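Budgeting for a small bench arm: what to price before you order

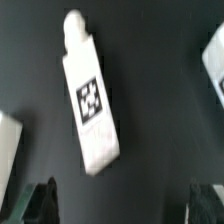 Workshop Tips > Planning and Buying

White blocks with a printed square marker on the face are what most home builders end up practising on, and they are the cheapest line in the whole budget. The arm is the expensive line. Between the two sits a long list of small purchases that people leave off the first spreadsheet, and those are what this page covers.

The notes apply to a single light-duty arm with a two-finger gripper and a wrist camera, mounted on an ordinary workbench in a garage or basement. Anything larger needs guarding and wiring advice from someone licensed to give it.

Start with the job

Write down the heaviest thing you want lifted, the widest thing you want gripped and the farthest point you want reached. Use metric throughout and keep the sheet with your quotes. Rated payload is often given at a favourable posture, so ask the seller for the figure at full extension with the gripper and camera fitted. A gripper, an adapter plate and a camera all come off the payload before you have picked up anything.

If the widest item only just fits between the open fingers, buy the wider gripper. You need clearance on both sides for positioning error, and more of it when other pieces sit close by.

A sample budget

Our own sheet for the Herkport bench came to $2544 before shipping. The arm, bought used, was over half of it. The remainder went to the gripper, wrist camera, controller, power supply, mounting plate, emergency stop and consumables. Shipping and brokerage added $188, which had not been planned for. Get that number in writing before you compare two sellers, particularly if one of them is across a border.

Hold back a contingency of 30 per cent on a first build. Genalyn Manalo, who keeps the sheet, set it lower and had to revise it twice in September. The overruns were connectors, a second power supply and a heavier plate.

Items commonly left out

Spare finger pads. They wear, they pick up dust and they tear at the edges. Order two sets with the gripper and check that the screws are included.

Emergency stop. Buy a latching one, wire it as the arm's manual specifies, and mount it where you can reach it without leaning over the work area.

Cable management. The wrist camera cable flexes every time the last joint turns. Use a cable rated for continuous flexing and leave a service loop at each joint. A standard desk cable will work for a while and then fail intermittently, and that is slow to diagnose.

Mounting plate. Aluminium or steel, bolted through the benchtop. Clamps creep. If the bench itself rocks, fix that first.

Work surface. Matte, dark and uniform is easiest for picking out pale parts. Gloss paint reflects the lamp and should be avoided. A grey rubber mat or flat grey paint is good enough, and either can be replaced cheaply when it is scratched.

Lighting. Two diffused lamps on opposite sides will soften the shadow beside each part. One bright lamp on one side gives a hard shadow that detection software may take for an edge.

Choosing the camera

Resolution is the specification sellers print largest. For a wrist camera, check these first:

Shutter type. A global shutter costs more and is worth it if you intend to read markers while the arm is moving. With a rolling shutter, stop the arm and let it settle before each reading.

Exposure control. You want to be able to set it manually. Automatic exposure in a dim garage lengthens the shutter time, and small marker cells smear together.

Minimum focus distance. Many inexpensive modules will not focus at the distance a wrist camera works at. Compare the printed figure with the distance from lens to part at the moment of grasp.

Mass. Include the bracket and the first length of cable.

Markers

Square black-and-white markers can be printed on an office printer. Use matte paper or matte label stock -- laminated sheets pick up glare. Leave a white margin around the black border. Measure the printed square with calipers and enter the measured value in the software, as printers commonly scale the page without saying so. Stick the marker down flat, and keep it off any part of the object that the fingers will cover.

Budget for practice pieces in multiples. One block alone on the mat is an easy test and tells you little about how the setup behaves when pieces lie close together at odd angles. Five identical blocks are enough for most trials. A piece with a narrower knob or neck at one end gives you a second, different grasp to try on the same part.

New or used

Used arms are reasonable value if the seller will power one up while you watch. Run each joint through its full range at low speed and listen for grinding. Ask whether the controller and teach software are included and whether the licence transfers. Dilruba Bhuiyan bought an arm through the Findent classifieds without its controller, and the replacement cost more than the arm.

New arms come with a warranty, but read who pays freight on a return. The Stirnarance dealer quoted return shipping to the customer's account. Ó Flaithearta included it for the first year. The list prices were close enough that this decided it.

Order of purchase

1. Bench, mounting plate and power circuit
2. Arm and controller
3. Emergency stop
4. Gripper and spare pads
5. Camera, bracket and flex-rated cable
6. Lamps and work surface
7. Markers and practice pieces

Leave a gap between items 2 and 4 if money is tight. Learning to jog the arm safely takes several evenings and requires no gripper. Put the gripper money aside in the meantime -- prices on used units move quickly, and it helps to be able to pay the same day.

Running costs

Electricity is minor at this scale. Allow for pads, label stock, one replacement camera cable a year and whatever grease the manual calls for. Record the hours run in a notebook beside the bench, with the date of each pad change. A buyer will ask for it when you sell.

Page last revised September 26, 2020. Prices are in Canadian dollars, before tax.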